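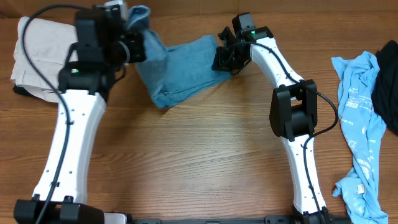
Clothes out on the table, orange-brown wood top

Thread: Folding vs. rolling for a small dresser

cestdale_sumeya
We moved to a place with one dresser, 11 inches deep inside the drawers. Sorting everything now. Do you fold flat or roll? T-shirts and kids' stuff mostly.

GarbaE
Roll. I got two more rows in each drawer after I switched. Jeans go on a shelf.

a_talebi
Disagree. Rolled cotton shirts come out creased at the hem. Fold in thirds and stand them on edge.

GarbaE
Mine don't crease. Are you packing them tight?

a_talebi
Yes, it's a small drawer. That was the question.

odukoya_o
Standing them up works until the drawer is half empty, then they all fall over. I put a Peltau divider in, the short one. It stays put if you trim the ends.

cestdale_sumeya
What did you pay for the divider?

odukoya_o
$2 at a yard sale. Shoebox lids work too.

Adaeze_U
Get rid of some first. I had 161 pieces before I moved and wore maybe a third of them. Winter things can go under the bed until December.

cestdale_sumeya
Going to try on edge for the shirts and roll the pajamas.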